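Bread basket, sorted (sort of)

Posted in March by the flat above the shop

Quick one, I've got a wash on and something in the oven.

So the bread situation. For ages we've kept bread in whatever bag it came in, on top of the microwave, next to the post. Goes hard at one end and sweaty at the other. Every few weeks I'd find the end of a loaf behind the toaster and feel bad about it.

Finally cleared the table. All of it. Letters, batteries, a bike light, the Gilow catalogue I keep meaning to cancel. Wiped it down and put the light grey cloth on, the one with the fine texture – it hides crumbs far better than the white one did. Had to iron it twice. Not doing that again.

Then baskets. I wanted something low, and oval, so a long roll would lie down in it properly. First go was a wire one from Kisside and everything small poked through the gaps. Took it back. Didn't fancy a bread bin, we had one at the old place on Chisholm and the lid drove me up the wall.

Ended up with a reddish-brown wicker one. Synthetic, so you can run it under the tap, which the snob in me minded for a day or so. The weave's nice and tight and there's a thick rim you can get your fingers round. Paid 4 quid for it. Four! The Kisside one was a lot more than that and useless.

Rules so far, mostly for my own benefit:

Only what we'll eat today goes in the basket. The rest gets sliced and straight in the freezer.

Flat things at the bottom, round things on top. I did it the other way once and squashed a bun.

No liner. I tried a napkin and it just bunched up underneath and held on to the crumbs. Tip it out over the sink at night, done.

If it's still there at bedtime it's tomorow's toast. Or bread pudding, if there's enough. 30 minutes in a medium oven, longer if your dish is deep.

Jallus (the bakery by the station, not the café, everyone mixes them up) does a bag of odds and ends if you get there late in the afternoon. You don't get to choose. Sometimes it's all seeded rolls, sometimes it's the sweet stuff and then breakfast is a bit of a free for all.

Still to do – find somewhere for the bread knife that isn't the windowsill. And the butter dish needs a new lid, I've been using a saucer since before Christmas and it slides off everytime.

Right, oven's beeping.

Recent posts
The drawer with all the string in it
Soup, again
Do I need two colanders
Moving the kettle (a mistake)
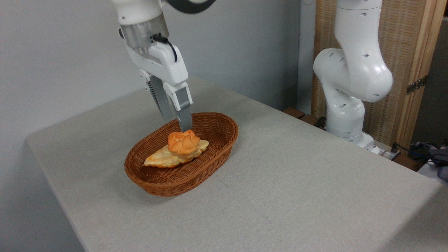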